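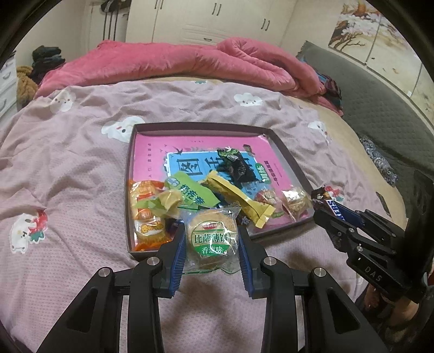 Who writes the rules? Good practice for hand-held gripper work
Project report, spring term

When I signed up for this project I thought I'd be writing code. Instead I spent most of the term writing rules, throwing them out, and writing them again. My advisor, Sverre Öberg, warned me at our first meeting in February that the rule sheet would eat the whole project, and he was right (he was pretty cheerful about it too).

The job was to come up with a working standard for people who collect pick-and-place examples with hand-held grippers in ordinary homes. Our lab calls the sheet Skadent, after a joke I no longer remember. Before I got there, everyone had their own habits. One person closed the jaws as hard as they could, another barely touched the object, and then we'd all wonder why the recordings didn't match up.

What I started with

I read two older in-house guides first, the Hedlund notes and the Allora checklist. Hedlund is long and careful and was written for a bench with fixed lighting. Allora fits on one page and mostly tells you to charge things. Neither says a word about soft surfaces, and homes are full of those! A tray of packaged snacks on a quilt moves differently from the same tray on a table. Push down on one side and the whole thing tips toward you.

So I wrote a first draft with 12 rules and tried it out. That was too many. I kept stopping to look at the sheet with a gripper in each hand, and there's no good way to turn a page like that. I got it down to four that you really have to carry in your head, and moved the rest to a setup page you read beforehand.

The four rules

Grip the product and leave the seam alone. Crimped ends and serrated edges are tempting because they stick up, but a packet held by its edge swings around. For a small round snack I want the pads on both sides of the disc itself, with the label left readable if you can manage it.

Stop closing when the object stops sliding. This one took forever to word. My first version said "use light force," and it meant something different to every person who read it. Crinkly film makes it harder, as the wrapper gives before the food does, so you feel contact twice. Wait for the second one.

Two grippers, two lanes. When both hands are working, each one stays on its own side of the tray until the other has lifted clear. If you're holding a chocolate bar on the right, keep it there while the left hand finishes up. Crossing over is allowed only if the task card says so.

Leave the room alone. Don't smooth the quilt, don't square up the pile, don't pull out the book that's lying under the snacks. I broke this rule constantly. I'm a tidy person and it hurt.

The setup page

Most of this is dull but it saves time. Check the pads for crumbs, check the pivots for play, and keep your sleeves out of the way. Write down what's in the tray before you begin, including the print on the packet in whatever language it's in. "Small round one" is useless in a log. A scallion-flavored thin cracker labeled 比萨薄饼 is something the next person can find again.

I also added a line on consent. Somebody lives in these bedrooms, so we ask before we set up, we agree on what can be recorded, and they can have any recording deleted later with no reason given. Sverre wanted that at the top of the page and I moved it there.

Where it got messy

Naming objects was a much bigger fight than I expected. I wanted free text, but Fivau – the little logging tool we use – caps labels at a length that cuts off half of what I typed. We settled on a short label plus a notes box. I still don't love it.

I also never settled the question of dropped items. The current sheet says to leave a drop in the log and mark it. I think that's right, but I'd like to try it on slippery wrappers with someone who didn't write the rule.

Next term the sheet goes to another student, and my draft with all the crossed-out parts is in the project folder along with the blank task cards.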